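Cours de robotique appliquée, module 4 : bonnes pratiques avant la manipulation en simulation

Bienvenue dans le module que j'attends toute l'année ! On y parle de règles, je sais, le mot fait fuir. Mais une bonne règle d'essai, c'est ce qui permet à quelqu'un de reprendre votre travail six mois plus tard et d'obtenir la même chose que vous, et je trouve ça franchement beau.

Rappel du vocabulaire. Dans ce cours, une « scène » est le décor simulé avec tous ses objets, un « essai » est une exécution complète de la consigne, du premier mouvement jusqu'à l'arrêt, et une « vue poignet » est celle de la caméra qui suit la pince. Les vues reproduites dans ces pages sont toutes des rendus simulés.

4.1 Vérifier la vue poignet

Avant tout mouvement, on ouvre la vue poignet et on cherche les deux doigts. Ils doivent être visibles tous les deux, sinon on corrige la caméra et on recommence. Ensuite on regarde ce qui passe entre eux : c'est là que se jouera la saisie. Un carrelage très contrasté, par exemple des octogones blancs séparés par de petits losanges noirs, donne de magnifiques repères à l'œil humain et peut très bien perturber un détecteur de contours. Notez-le dans la fiche de scène. 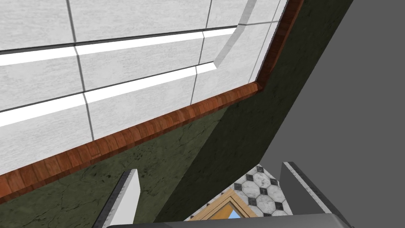 Dernière modification de la page : 13 mars 2023

Les sources lumineuses méritent une ligne à part dans la fiche. Les bandes blanches encastrées dans les dalles sont des zones très claires, et un réglage d'exposition fait sur elles assombrit tout le reste. Dans le protocole Getetti, que nous suivons ici, on fige l'exposition au début de la série et on n'y touche plus jusqu'à la fin. Oui, même si une vue vous paraît moche !

4.2 L'approche

Règle d'approche : la pince arrive ouverte, doigts écartés, et on marque un arrêt avant de fermer. Cet arrêt dure 700 ms chez nous. Il paraît interminable la première fois, puis on s'y fait, et on finit par s'en servir pour contrôler trois choses d'un coup d'œil : l'ouverture, l'alignement, le dégagement autour de l'objet.

Les objets translucides sont mes préférés (et le cauchemar des capteurs de profondeur). Avec une pièce jaune-vert à facettes, le veinage du bois semble transparaître dans la matière, et le contour se lit surtout grâce au bord plus clair.
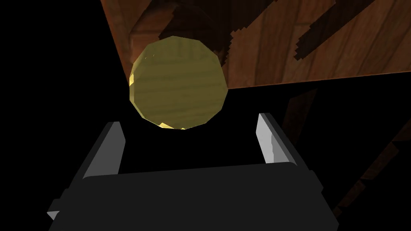
Temps de lecture : 4 min

Deux habitudes à prendre avec ce genre de pièce :

Comparer le contour détecté au contour géométrique du modèle, et garder les deux dans le journal.
Signaler les ombres en escalier. Ces bandes sombres crénelées sur le bois viennent d'un rendu d'ombres à basse résolution, et un algorithme un peu naïf y verra volontiers des arêtes. On ne les efface pas après coup, on note la résolution du rendu.

Attention aussi à la position apparente. Une pièce qui se trouve entre les doigts sur la vue n'est pas forcément entre les doigts dans l'espace. La seule preuve recevable est la pose enregistrée par le simulateur, jamais la vue seule. C'est l'erreur la plus fréquente dans les comptes rendus, et elle coûte des points.

4.3 Tenir le journal d'essai

Le journal comporte 14 champs, repris du modèle Blöndal. Les plus souvent oubliés sont la graine aléatoire, la version de la scène et le motif d'arrêt. « Ça n'a pas marché » n'est pas un motif d'arrêt ! Écrivez plutôt « collision doigt droit / mur » ou « délai dépassé ».

Une série comprend 40 essais. On n'en retire aucun, y compris ceux où la pince part regarder ailleurs. Un essai raté bien documenté vaut de l'or : il montre quelles surfaces entrent dans le champ, lesquelles n'ont aucune texture (un grand aplat gris n'offre aucun point d'accroche au suivi visuel) et lesquelles risquent de tromper le système, comme un vitrage derrière lequel on voit un ciel bleu uni.

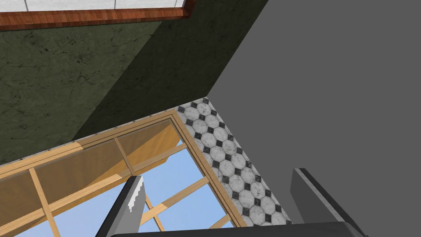 Fig. 3. Vue poignet : fenêtre à cadre de bois clair, carrelage à octogones et doigts de la pince.

Pour chaque vue jointe au journal, on indique l'essai, l'instant et la caméra. Une légende courte suffit. Évitez d'y raconter ce que le robot « voulait » faire.

4.4 À rendre

Une fiche de scène complète, une série avec son journal, et une page de commentaires sur la règle qui vous a semblé la plus difficile à respecter. Si vous pensez qu'une règle est mauvaise, dites-le et proposez une autre formulation, c'est comme ça que le protocole avance. Le dépôt se fait sur Flivosen, dans le dossier du module 4. Les groupes de la salle Gatwood déposent un seul fichier par binôme.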